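Incidencia: el programador de riego Mekwood se salta zonas por la noche
Estado: resuelta (creo)
Categoría: Jardín y exterior > Programadores

Hola a todos. Abro esto como ticket porque la página de Pukano no me dejaba elegir otra cosa, pero lo voy a ir usando también de diario, que si no luego se me olvida lo que he tocado y lo que no.

El problema: tengo un Mekwood con cuatro zonas (césped, setos, goteo del huerto y las macetas del patio) y desde marzo se salta la tercera. Las otras van bien. La tercera sale en la pantalla como "completada", con su marquita y todo, y los tomates secos como la mojama. Si la arranco a mano desde el menú, riega perfectamente. ¡Eso es lo que me desespera!

Lo que probé el primer fin de semana: quitar y poner la pila, borrar el programa entero y volver a meterlo, limpiar el filtro (salió bastante arena, por cierto) y cambiar el cable de la zona tres a la salida cuatro. Con el cable cambiado el huerto regaba y las macetas no. O sea, la electroválvula está bien y el cable también.

Me contestó Bezawit Demissie, de soporte, muy maja, y me pidió el historial de riegos. Se lo mandé. Me dijo que mirara si tenía activado el ajuste estacional, porque si baja mucho el porcentaje los ciclos cortos se quedan en nada. Lo tenía al 29 %. No recuerdo haberlo puesto yo, pero en mi casa toca el aparato todo el mundo, así que tampoco pongo la mano en el fuego. Lo subí al cien y esa noche regó la tres. Fiesta. A la noche siguiente, otra vez nada.

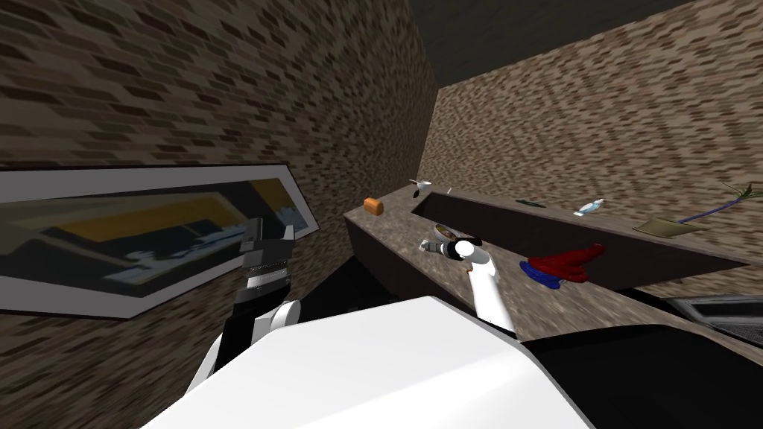 Por Zinash Wako
Martes, 9 de mayo de 2023 | Comunidad Pukano, Jardín y exterior

Sigo, que me quedé en lo del ajuste estacional.

Bezawit pasó el caso a Mesfin Negash y con él fuimos ya más a fondo. Me hizo mirar las horas de inicio de cada zona, una por una, y ahí apareció la cosa: la zona dos empezaba a las 23:40 y duraba media hora, y la tres estaba puesta para las 00:10. Hasta ahí todo normal, ¿no? Pues el programa de la tres tenía marcados lunes, miércoles y viernes, y al pasar de medianoche el aparato ya está en el día siguiente. Yo pensaba en "la noche del lunes" y el Mekwood pensaba en el martes, que no estaba marcado. Lo de que pusiera "completada" es otro fallo aparte, según Mesfin: apunta el ciclo como hecho aunque dure cero minutos.

Lo que no me cuadraba era la noche buena, la del cien por cien. Mirando el historial vi que esa vez había regado porque yo, con tanto borrar y meter, había dejado un segundo inicio a las 22:00. Lo había quitado por la mañana, pensando que sobraba. Me quiero morir.

Lo que he hecho al final:

Adelantar todo. El césped empieza a las 20:30 y el resto va detrás, de modo que el goteo termina antes de las 23:00.
Subir el goteo a 11 minutos, que con los que tenía se quedaba corto.
Instalar la actualización que me pasó Mesfin. Tardó una barbaridad y a mitad se quedó la pantalla en negro, pero volvió sola.

Lleva una semana regando las cuatro zonas sin saltarse ninguna. El depósito es de 1.000 litros y lo estoy vigilando por si ahora, con el huerto regando de verdad, se me queda justo para el fin de semana.

Dejo el ticket abierto unos días más por dos dudas. Una, si el fallo del "completada" se corrige con esta versión o hay que esperar a la siguiente. Y dos, si alguien ha conectado el sensor de lluvia de Pindadley a este modelo: el conector entra, pero no me lo reconoce y no quiero forzar nada.

¡Gracias a Bezawit y a Mesfin por la paciencia!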